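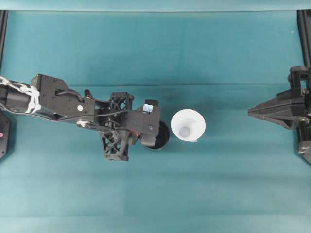
Cable management takes up more of Lambros Gavalas's notebook than kinematics does. The two-arm bench he is building at the Flingate shared workshop has reached its second version, and most of the changes between the two are to do with wiring, brackets and the floor of the work area.

The layout is simple. Two black uprights bound the bench, with an arm working inwards from each side over a cloth-covered surface. The cloth is teal. Gavalas tried bare board first and found that cups slid when a finger touched them off centre. Fabric holds them better, though it creases, and a crease under a narrow base is enough to tilt it. He now irons the cloth before a long run.

Cups are the standard test piece. They are cheap, they vary in taper, and they show up a poor grip quickly. The current exercise uses a black one and a white one set close together, so that the gripper has to close on the first without pushing the second. Clearance matters more here than force. The finger on the right-hand arm is long and pointed for that purpose, and it can get into gaps that the blockier head on the left cannot.

The lattice part beyond the forearm bracket was drawn to save weight. A solid version made the wrist sag at full reach, and the error showed up as a grip that landed low. The ribbed replacement printed in one piece at the second attempt.

Wiring remains the weak point. The white cables are held to the forearm with zip ties and left loose, because a tight bundle pulled a connector out when the wrist turned. Gavalas intends to move to a proper sleeve, but the type he wants does not bend tightly enough. Until then the slack is checked by hand before each session.

The control software, which he calls Dhanial, logs every closing of the gripper. By 29 July 2021 it held 1783 attempts, of which 171 were marked as failed. He has sorted the failures by hand and puts the largest group down to cups standing too near a crease, with calibration drift second.

Parts have cost him £900 to date, excluding the bench. The next job is a stiffer mount for the right-hand gripper, to be cut on the workshop's mill when a slot comes free.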